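Have you ever wondered how a cartoon gets into your living room? Or how a message you send to your grandma in another town lands on her screen almost before you've put your finger down? It feels a bit like magic, and I'll admit I thought it was magic for much longer than I should have. But it's electricity, and it has a path to follow, and today we're going to follow it along.

So get comfortable! Bring a snack if you have one (and if you're reading this with a little brother or sister, bring them a snack too, or you'll lose yours).

## First, a very old trick: making a signal

Long before there were phones, people had the same problem we have. They wanted to tell something to somebody who was too far away to hear them shout. In some places people lit fires on hilltops. In others they beat drums, or waved flags, or rang the big bell in the tower so that everyone down in the valley knew to come.

All of those are **signals**. A signal is a change that somebody else can notice. A hill with no fire on it means one thing, and a hill with a fire on it means another, as long as both people have agreed on it ahead of time. That last bit is important. If you flash your bedroom light at your friend across the street and she doesn't know the code, she'll just think you can't find your pajamas.

When I was small we lived in a village called Pitmont, and my neighbor Marleny Llanos and I had a string stretched between our two windows with a tin can at each end. If you've never made one of these, please do! When you talk into the can, your voice makes the bottom of it shiver. The shiver runs along the string and makes the other can shiver too, and your friend hears you. It only works if the string is pulled tight, and it must not touch anything along the way. Ours touched the plum tree, so mostly what I heard was plum tree.

## Now swap the string for a wire

Electricity can run along a wire much, much faster than a shiver runs along a string. It likes to travel through metal, and copper is one of the metals it travels through most easily, so a great many wires have copper on the inside.

On the outside there's usually a coat of plastic. Electricity has a very hard time getting through plastic, so the coat keeps it where it belongs. We call the coat **insulation**. It's a bit like the walls of a water slide: you go down the slide and you don't go flying off into the bushes.

Many cables hold more than one wire, all tucked inside a bigger coat called a **jacket**. And very often, when you get past the jacket, you find that the wires don't lie straight. They're wound around each other, two by two, like people dancing.

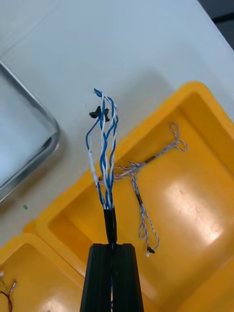
*Blue wires twisted together with blue-and-white striped ones. Each twisted couple is called a pair.*

## Why on earth would you twist them?

I love this question, because the answer is so simple and so clever.

The world is full of electrical noise. You can't hear it with your ears, but it's there. Motors make it, some lights make it, and other cables make it. If a wire is carrying a message and some noise sneaks in, the message can get muddled, the way you can't follow a story when somebody is running the blender.

So here's the trick. You use two wires and send the message down both of them, but on one of them you send it upside down. Where the first wire's signal goes up, the second wire's signal goes down. At the far end, the machine that's listening looks only at the *difference* between the two.

Now along comes some noise. The wires are wound around each other, so they take turns being closer to it, and in the end they each get nearly the same amount. Both get pushed up together, or both get pushed down together. And what happens to the difference between them? It hardly changes at all!

Think of two children standing on a big trampoline, one tall and one short. If a grown-up bounces the whole trampoline, both children go up and both come down, but the tall one is still just as much taller than the short one. The bouncing is the noise. The difference in height is the message.

My friend Serpil Baysal, who taught third grade for years, used to act this out with her pupils on the playground. She had no trampoline, so everyone stood on a low wall and then stepped down together, and I'm told it worked very nicely except that nobody wanted to be the short one.

## What does the message look like?

When you talk through tin cans, your real voice goes down the string, wobbles and all. Most messages in cables today are different. They're made of only 2 things, which we usually write as 0 and 1. You could also call them "off" and "on," or "low" and "high," or "cat" and "dog" if you like, as long as everyone agrees.

How can you say anything useful with so little? By using a lot of them, very quickly. Let's try it with letters:

- A could be 00001
- B could be 00010
- C could be 00011

Each letter here uses 5 little places, and each place holds a 0 or a 1. One of those places is called a **bit**. If you keep counting this way, you'll get to the letter Q, and Q is number 17 in the alphabet, so in our code it's 10001. Try working out your own name. I once got a birthday card from a boy named Selim Sönmez with the whole message written like this, and it took me an entire afternoon and two cups of tea to find out that it said HAPPY BIRTHDAY and then, a good deal lower down, DO YOU HAVE CAKE.

Pictures can be sent this way too. A picture on a screen is made of tiny dots, and each dot has a color, and each color can be given a number. Music can be turned into numbers as well. In the cable it's all the same stuff, zeros and ones hurrying past, and it's up to the machine at the other end to know whether it's getting a song or a photograph of your dog.

## Where the wires end up

A message that arrives has to be sorted, checked, and passed along to the right place, and that happens on a **circuit board**. If a cable is like a road between towns, a circuit board is like the town itself. It has streets, corners, and places where things get done.

The streets on a circuit board are thin, flat lines of metal called **traces**. They do the same job as wires, only they're stuck down so they can't wander off or get tangled. There are also very small holes with metal inside them, called **vias**. A via is like an elevator. It lets a signal go from the street on the top of the board down to a street on another layer, so that two signals can cross without bumping into each other.
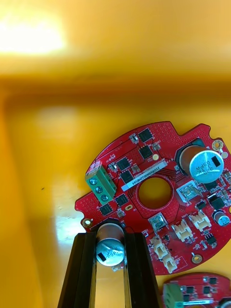

Most people imagine that every board is a green rectangle, because so many of them are. But the color is only a thin protective coating, and it can be almost anything the maker likes. The shape can change too. A board that has to fit inside a round thing, such as a clock or a lamp, might well be made round. It's a little like cutting cookies: you choose the shape that suits the plate.

## Try it yourself

You can make a very good signal game with no electricity at all. You'll need a friend, a blanket, and two spoons.

1. Sit on opposite sides of the blanket, with somebody holding it up so you can't see each other. (Two chairs will do if your somebody gets tired.)
2. Agree on your code. One tap of the spoon is 0, and two quick taps are 1.
3. Choose a 3-letter word and write it out in bits, using the letter code from before.
4. Tap it slowly to your friend, with a good long rest between letters.
5. Let your friend write it down and work out the word.

Then do it all again while somebody hums, claps, and stomps around the room. That's your noise! See how many letters still come through. Yupin Boonchu and her sisters played this at our kitchen table last August, and they decided to send every letter twice so that they could compare the two. Real machines do something rather like that. They often send a few extra bits along with the message, so that the listener can check whether anything got mixed up on the way and ask to have it again.

## A word about being careful

The spoon game is perfectly safe, and so are tin cans. The cables and sockets in your house are another matter. Please don't open, cut, or poke at anything that plugs into a wall, even if it looks switched off and even if you're very curious. If you'd like to see the inside of a cable, ask a grown-up to find an old piece that isn't connected to anything, and let them do the cutting.

And if you do get hold of one, look for the pairs, and see which color is dancing with which.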